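Do I need to book the Sornholm ferry in July?

Taking the Monday boat to Kokora, two of us, no car. Is it OK to just turn up?

stougaard_walker
Foot passengers can usually walk on, but get there 40 minutes early. Cars need a booking.
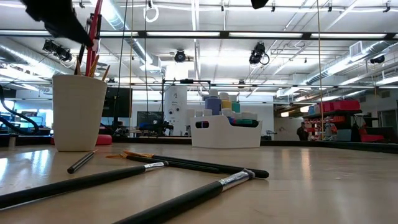
Brushes and cup on the table

avov6
We booked. The boat was full – they turned people away.

kestrel_b
No idea about July, we went in winter. Bring a sweater.

Related
Luggage storage at Stougaard station
Bus from Kokora harbor to Avov
Sornholm with kids, 4 days

Contact us | Back to top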